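3.2 Materials and the sorting corner

We were lucky in our two partner preschools, Pravier and Trurgate, and luckier still in their teachers, who let us sit in their classrooms from September onward and drink a great deal of their tea. Play with blocks has long been tied to early talk about space (Lukoševičius), but most of that work looks at big building sets, and we wanted to know what children say when there is very little on the table.
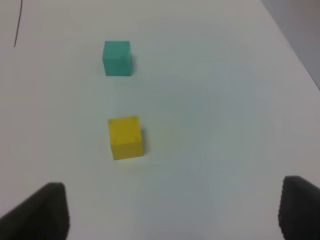

Figure 2. Small wooden cubes on a white tabletop.

Children aged 4 came to the table in pairs, and the teacher simply asked them to tell a friend where things were. We had expected "next to" to carry most of the load. With one cube set behind another, though, as in Figure 2, a child has to settle on whose "behind" is meant -- hers, or that of the friend across the table -- and those little disagreements gave us some of our richest talk. Valentyna Pasichnyk and Antonina Prokopenko wrote out all 168 conversations by hand, pauses and giggles included, and coded each place word by the point of view it took. Where the two coders differed, they went back to the recording together and talked it over.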